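Nulden Hand-Held Gripper Kit – Second Batch

Two fingers, one handle, built on a workbench in a shared shop

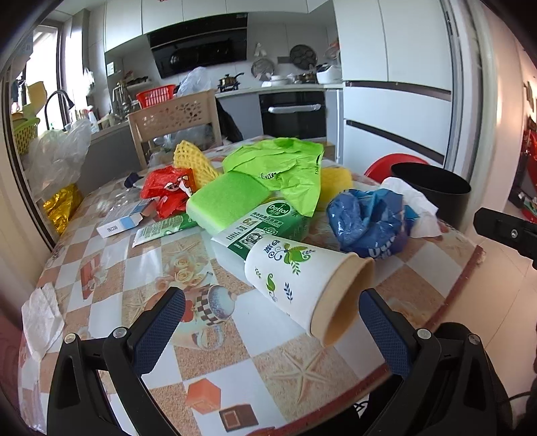 I started the Nulden because I wanted to teach a small robot arm to clear a table, and I got tired of steering the arm itself with a joystick. It was slow and it made me grumpy. With a hand-held gripper you just pick things up yourself, camera running, and the arm learns from the recordings later. So most of my testing happens at a dining table with whatever is on it. A paper cup lying on its side is still my favorite test piece, with the fingers open on either side of it and the blue pads facing in. Squeeze a little too hard and you've got a flat cup! The crumpled tissues and plastic bags are a whole other headache, and I'll get to those.

What you get

The kit comes as a bag of parts plus the handle, which I print and clean up myself at Ciruvside, the shared workshop where I have a bench and half a shelf. In the bag:

Two black fingers
Two blue textured grip pads, plus a spare pair
Finger screws (four per finger, near the hinge, and a few extras for when one rolls under the fridge)
Handle and trigger
Black mounting bracket
Printed build sheet

You bring your own camera and a small screwdriver. No soldering anywhere in the hand-held version. If you buy the motor add-on there's a little wiring, but it's all plugs.

About the pads

I went through a silly number of pad materials. The first ones were smooth and slid right off anything coated, paper cups included. Then I tried a soft foam, and it tore the first time I grabbed a cardboard box by the corner. The textured ones have stayed on my own gripper through 4,000 or so squeezes and they still hold. They do pick up lint, so wipe them with a damp cloth now and then. Please don't use solvent on them, it makes the surface gummy (ask me how I know).

Thin, floppy stuff is still hit or miss. For tissues and empty bags, come straight down and pinch a fold – going in from the side mostly pushes them around the table. Hard, flat packages are easier if you tip up one edge first.

Putting it together

Leave yourself an evening. Fit the pads before you screw the fingers on, and leave all the screws slightly loose until both fingers swing freely. Then tighten them a bit at a time, going back and forth. If one finger drags, back off the two screws closest to the hinge by a quarter turn and try again. That fixes it nearly every time.

The bracket fits the Evangelista arm plate with no changes. For a Plakus plate you'll need the adapter, so tick that box when you order. Other arms, send me the hole spacing and I'll tell you if it's doable.

Numbers people ask for

Weight without camera: 600 grams
Trigger pull to fully closed: 20 mm
Kit price: $121, adapter extra

Updates

2020-12-18: Second batch is open for orders. The trigger spring is softer than in the first batch, and my hand is very thankful. If you have a first-batch kit and want the new spring, write to me and I'll drop one in the mail for the cost of a stamp. Kits ordered now ship in February. The motor add-on is still on a waiting list while I sort out a connector I'm not happy with.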